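Subject: Re: [wulldale-home] How to keep papers and cables from taking over the room

On September 6, Hernán Londoño wrote:
> We moved to the smaller flat and I have one table for everything:
> eating, sewing, my son's homework. Each evening I need 15 minutes
> only to clear it. Do you buy more shelves, or throw things out?

Dear Hernán, dear all,

I had the same problem in Vaststead for almost 3 years. My advice is to wait with the shelves. First I took one drawer each evening and put everything in it on the bed, so I could not sleep before I decided. It was slow, but I found six pairs of scissors and the guarantee of a washing machine we do not have anymore.

For homework I recommend a box with a handle. After dinner the box comes to the table, and before bed it goes back. My daughter accepted this after some weeks of discussion.

A dark cloth also helped me. On it I see every small thing which was forgotten, for example needles. 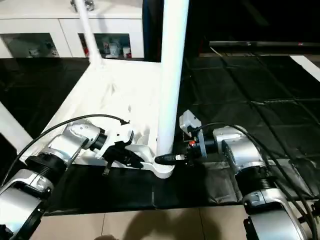
White stand on the black tablecloth, glass-door cabinet behind.

If you still want a cabinet later, please measure the door opening too. I did not, and it cost me a second delivery.

With kind regards,
Antwi

wulldale-home mailing list | Contact the list owner | Back to top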